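Jurley Table Chores: README

Hi! I'm Ruwan Liyanage, and I look after this dataset together with Themba Buthelezi. The question that got us going was a plain one - can a robot clear a table yet? We didn't mean folding laundry or cooking dinner. We meant the stuff you do with one hand while you're on the phone, like moving a bottle out of the way or putting the snacks back where they belong.

Short answer: sort of, on a good day. The long answer is the rest of this file.

What's in it

There are 184 episodes, each one a single attempt at a single small chore. An episode has the camera video, the joint positions, the gripper commands and a one-line instruction in everyday English ("put the small bottle next to the box"). Every episode also has a result: done, partly done or failed. We kept the failures in, and I'd really ask you not to filter them out before you've watched a few, because they taught me more than the clean runs did.

74 of the episodes are marked done with no help from a person. The others either needed a nudge or went wrong somewhere along the way. I know that isn't a number people put on a poster, but it's the one we got.

The setup

We work at a table with a dark blue cloth-like top, and the objects are the kind of thing you'd find in any break room: snack bags, drink bottles, small boxes. Some items are put in awkward spots on purpose (a bottle standing inside a roll of tape is a lovely way to ruin a robot's afternoon). Layouts change between sessions, so please don't write code that expects an object to be in the same place twice. 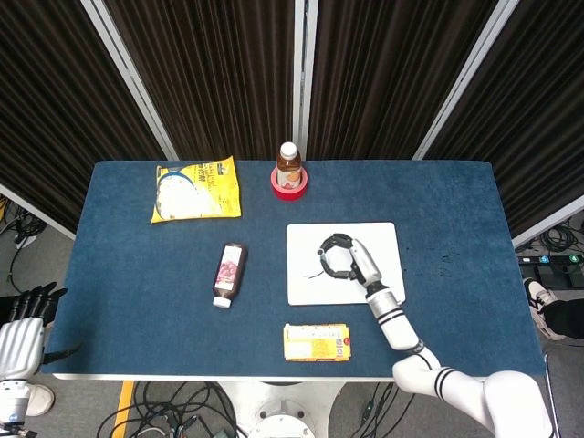 Grasping is where most of the time goes. Tall things are fairly friendly, but anything flat is a pain, and a bottle lying on its side likes to roll just as the fingers close. Bags are their own special misery! They crumple, the grip point moves, and the policy carries on as though nothing happened. If you're training on this, I'd start with the boxes and upright bottles and leave the bags until your pipeline is working.

Files

episodes/ has one folder per attempt
labels.csv has the instruction, the result and the operator's notes
splits/ has our train and test lists
tools/ has the Zunex loader, which is what we use to read everything

The loader needs the Pleltirness package, version 2 or later. Older versions will open the files but they mix up the gripper open and close values, and I lost most of a week in June to that before Themba spotted it.

So can machines do chores yet?

My own view, which Themba only half shares: a robot can do one chore it has practiced, in a place it knows, with someone nearby who can step in. Ask for two chores in a row and things get shaky, mostly because the first one leaves the table a bit different from what the second one expects. I still wouldn't leave it alone with my kitchen. Themba is more hopeful and thinks a lot of the trouble is slow recovery after a missed grasp, so he's working on that part under the name Zulu. It isn't in this release.

Known problems

A few operator notes are blank. The "partly done" label was judged by the 2 of us and we didn't always agree, so treat it as a soft label. Timestamps can drift a little in the longer episodes - use the frame index if you need to line things up.

Changes

14th November: fixed the test list, which had some training episodes in it. If you downloaded before then, please grab splits/ again and rerun your numbers.

Bug reports are welcome in the issue tracker. Please include the episode folder name and your loader version.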